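Chalk paint on a tabletop keeps marking. Which topcoat?

drurkar_flat
I painted a square table with a pale blue-white chalk paint in June, two coats, no sealer. Anything metal leaves scuffs, keys in particular. I want to keep the matte look. Wax or water-based polyurethane? The table stands on a tiled floor, so I can sand in place.

Kristýna Šindelář
Use polyurethane. Wax stays soft and needs redoing on any surface that takes daily wear.

1. Wipe the top with a damp cloth and let it dry for 8 hours.

2. Rub out the scuffs with fine sandpaper, using light pressure, and vacuum the dust from the table and the floor.
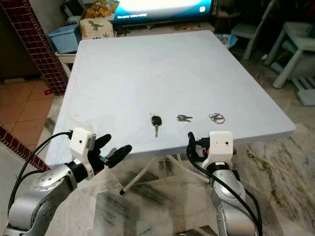
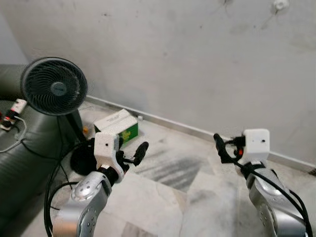
3. Apply the first coat of matte water-based polyurethane with a foam roller. Keep it thin. Thick coats dry cloudy over pale colors.

4. Wait 16 hours, sand lightly, and apply the second coat. Keep keys and cups off it until the cure time on the can has passed.

Test the underside first. Some chalk paints yellow under a topcoat.

Biko
wax is fine, mine has been ok for years. just put a bowl out for the keys

Obradović
Agree with polyurethane, but check the sheen on the can. "Satin" will be visibly shinier than bare chalk paint. Stir it and don't shake it, as the matting agent settles at the bottom and shaking adds bubbles. A round light spot left by a cup may need a dab of the original paint before you seal.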